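From the Venue Desk – Our September Letter

Hello again, and happy 1st September to everyone who has a date on the calendar and a folder full of ideas! It has been a busy summer here at Ferurlow, and I owe you a long letter because I skipped the last one. I had my reasons (we were repainting the long hall and I smelled of primer for most of the month).

I want to spend most of this letter on rehearsal dinners, as that is what I get the most email about right now. A lot of couples book the wedding day itself a year and a half out and then remember the night before at the very last minute. By then the good restaurants in town are taken, the aunts are already driving in from three states away, and everyone is a little short with each other.

So, if you are getting married with us in April or later, please think about it now. We have opened up the Grenov room for the evening before any Saturday-style booking, and it seats 20 at one long table, which I love for this kind of dinner. You can hear each other! There is a door straight onto the terrace, so the people who want to talk can stay in and the people who want fresh air can wander out with their drinks. If your list is longer than that, ask me about the side porch. It takes more people, but you do lose the one-table feeling, and it can get breezy.

My advice on the food is to keep it simple. You are going to have a big plated meal the next day, with speeches and cake and the whole thing. The night before, people are happy with a good pot of something, bread, a salad and maybe a pie. One couple this summer did baked potatoes with a pile of toppings and I still think about it. If you would like to bring in your own caterer for the rehearsal dinner, you can, and there is no extra charge for using the small kitchen as long as it is left tidy by 9 in the evening.
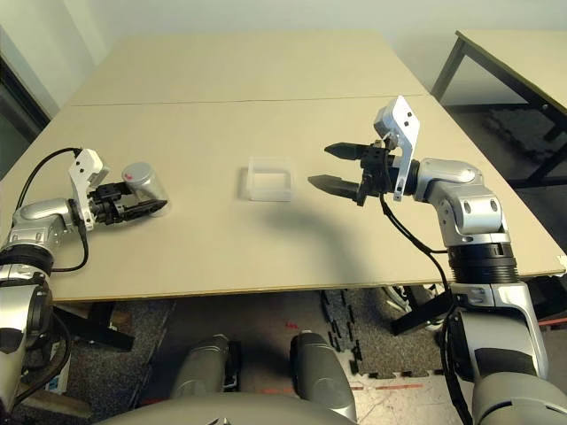 Toasts, and how long is too long

I get asked about this one a lot as well. I'm not strict about it, but after this many weddings I do have opinions. Move the long stories to the rehearsal dinner. The college roommate with the camping trip story, the cousin who wants to sing – that's their night, and they will be so much more relaxed with a small crowd. Then on the wedding day you can keep it to 2 speakers before the meal and let everybody eat while the food is still hot. Our kitchen will thank you, and so will the grandparents.

If somebody is reading from a phone, ask them to turn the brightness up and put it on silent. And do let me know in advance if you want the microphone, as we keep it in the office and I would like to have it charged.

The Trestari garden, and what's going on out there

Many of you have seen the orange netting beside the lower lawn. The path down to the Trestari garden is being relaid so that it can take wheelchairs and high heels (I have watched too many bridesmaids take their shoes off and go down it barefoot). The bill came in at $3,594, a bit more than I hoped, but the old stones were in worse shape than they looked and the drainage had to be done at the same time. We are not passing that on to anyone who has already booked.

Ceremonies out there carry on as normal. While the work is on, guests will come in by the side gate, and I'll put up signs. If you have a ceremony coming up and you want to walk the route with your parents first, just call and we will find an hour. Bring the shoes you are planning to wear!

I have also been asked about planting. The roses stay. The lavender along the wall got very leggy, so it is coming out after the last wedding of the season, and I haven't made up my mind what goes in. I would like something white that doesn't bring every bee in the county to the front row. Suggestions are welcome.

A few small things

The tasting menu from Samir, the bakery we use for most of our cakes, has a new almond and cherry sponge on it. I had a slice for breakfast and I'm not sorry. Ask for it when you book your tasting, and tell them you're a Ferurlow couple so they know which cake stand to plan for.

We found a gray wrap, a child's left shoe (tiny, with a buckle) and a very nice umbrella in the coat room. They are in the office if any of them are yours.

If you need to change your final guest count, please send it by email, even if you have already told me on the phone. I write things on the back of my hand and then I wash my hands.

Next letter I'll get into rain plans, and whether you need a band and a playlist or just the one. Send me your questions before then and I'll try to fit them all in.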